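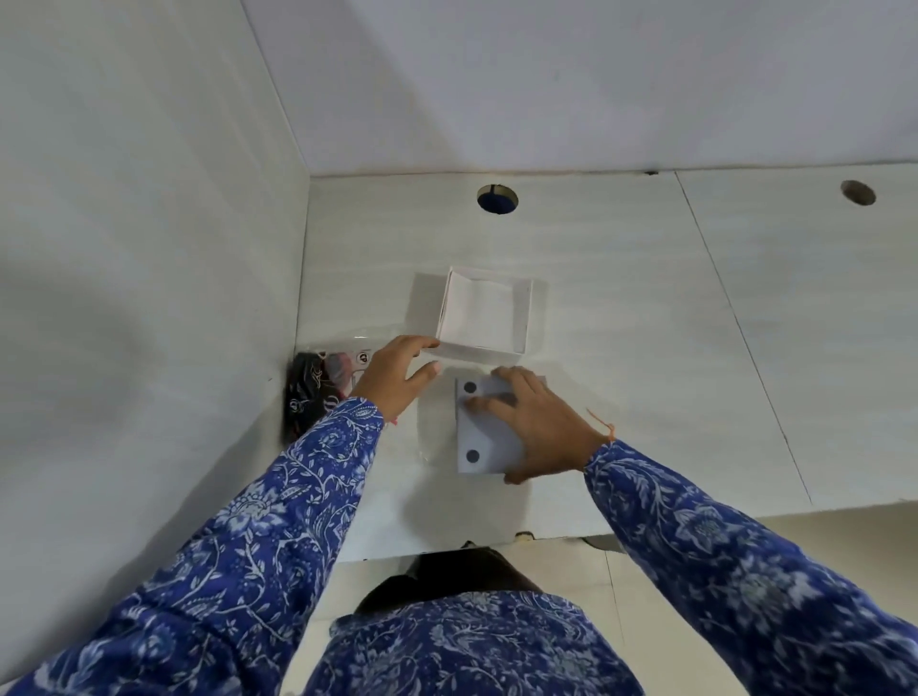
2 min read

Every October some magazine tells us to take everything out of the cupboards, buy matching containers and put it all back again. I have done it twice. The second time I spent most of a Friday and 60 dollars on a set of Trolis bins, and I still couldn't find the batteries. What strikes me about this kind of organizing is how much of it is packaging. A small open white box on a white shelf, a sheet of clear plastic, a card – it all looks very orderly, and you could stare at it for an hour without learning where anyone keeps the scissors. The bundle of dark patterned fabric in the back corner is the one thing I'd trust. Somebody may want that again.

My friend Efua Asamoah disagrees with me. She says small boxes stop small things from wandering, and I grant her that for buttons and screws. But her hall closet has 10 boxes in it, and when I asked for a tape measure she opened six of them before giving up and borrowing her neighbor's.

The trade likes to say that a box "creates a home" for your belongings. I don't see it. A box with a lid creates a place where you stop looking. My mother kept string, candles and stamps in one deep drawer, in plain view of each other, and could put her hand on any of them in the dark.

I'm not against shelves, and I'm not against wiping them down. Throw out the plastic wrap and the little cards while you're at it. Then wait a month before buying anything to put things in. I kept two of the Trolis bins. One of them has the other one inside it.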